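Home | Forums | New posts | Members | Search | Log in

Kestside Crafters > Quilting and patchwork > Laying out and squaring up

Thread: Keeping rows straight without a design wall?

patchypam
Right, I'm stuck. Doing a lap quilt for my sister's new place in Mirwood, big squares, nothing fancy, and I've no wall free to pin anything to. Rows go off every single time. By row four I'm a good half inch out and the last seam looks drunk. Cutting is fine, I think. Pressing is probably not fine. Does anyone lay out on a table and get it right? 130 squares cut and I'm scared to sew any of them.

threadbare_tom
Floor. Old flannel sheet, taped down at the corners. Knees will hate you.

hexi_lady
Don't do the floor if you have a cat. I did the floor. I had to do it again.

Before anything else check your seam allowance. Sew three scraps together, measure the middle one. If it's under size there's your half inch, and no amount of laying out will cure it.

patchypam
Cat, yes. Two of them. Will do the scrap test tonight.

gusset
I use a table and painter's tape. Mark a grid of big boxes, lay the patches in by block, sew one box at a time, put it back in its box. Sounds fussy but you can see straight away when something's grown. Works for me on anything up to a double.

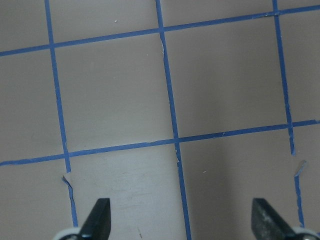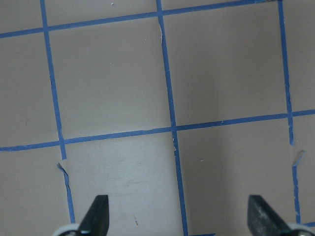 blue tape, table top, big boxes

The other bit that matters is order. I don't sew long rows at all now. Four patches into a block, blocks into bigger blocks, so the longest seams come last and there's fewer of them. Long rows stretch, espeically if you've cut across the grain and didn't notice. Ask me how I know.

threadbare_tom
Disagree on the blocks thing. Rows are fine if you press alternate rows opposite ways and nest the seams. Done it that way for years. Blocks just means more places to go wrong.

gusset
More places to put it right as well. Each to their own.

bobbin_along
I'm with Tom on rows. But never slide the iron, up and down only. Sliding it is how you get wavy strips.

Also tape leaves gunk if you forget it. I left some on my mum's sideboard one June and it took the finish off when I pulled it up in August. So not on anything you like.

hexi_lady
Depends on the tape. Masking is awful, painter's is usually ok for a week or two. Tailor's chalk on an old sheet does the same job and washes out.

bobbin_along
Mine WAS painter's. Cheap one though, and it sat in full sun.

patchypam
OK did the scrap test. Middle one came out small. So I've been sewing fat seams all this time. Feel a bit daft.

hexi_lady
Everyone does it! Move the needle over one notch, or stick a bit of card on the plate as a guide. Test again. If your machine has a quarter inch foot don't just trust it, mine lies.

threadbare_tom
What machine?

patchypam
The Pukon 744. Second hand. No manual.

threadbare_tom
Had one. Needle position is the small dial, not the big one. Big one is stitch width and you'll snap a needle on the foot if you mess with it. Turn the hand wheel one full stitch before you press the pedal.

gusset
Coetzee on the high street used to do photocopied manuals for a couple of quid, worth ringing. Not sure they still have the haberdashery upstairs.

hexi_lady
They do but it shuts at 2 now. And they've stopped doing wadding off the roll, only the packets. Very cross about it.

bobbin_along
9 pounds for a packet that doesn't even cover a cot!! Went in for thread and came out moaning.

patchypam
Found the dial, thank you Tom. Middle scrap is bang on now. Going to try a few squares as rows and a few as blocks and see which I hate less. Do I unpick what I'd already done? It's only the first three rows.

hexi_lady
Unpick. Sorry. They'll never match the new ones.

threadbare_tom
Or trim the rest down to match. Quicker. Quilt comes out a bit smaller, sister won't know.

gusset
Please don't trim that many squares. Unpick, put the telly on.

patchypam
Unpicking it is. Kettle's on.

Related threads
- Wadding by post, who's cheap?
- Nesting seams for beginers
- Getting tape marks off varnish
- Best thread for hand quilting
- Mirwood show, table swaps

Contact us | Copyright Kestside Crafters | Back to top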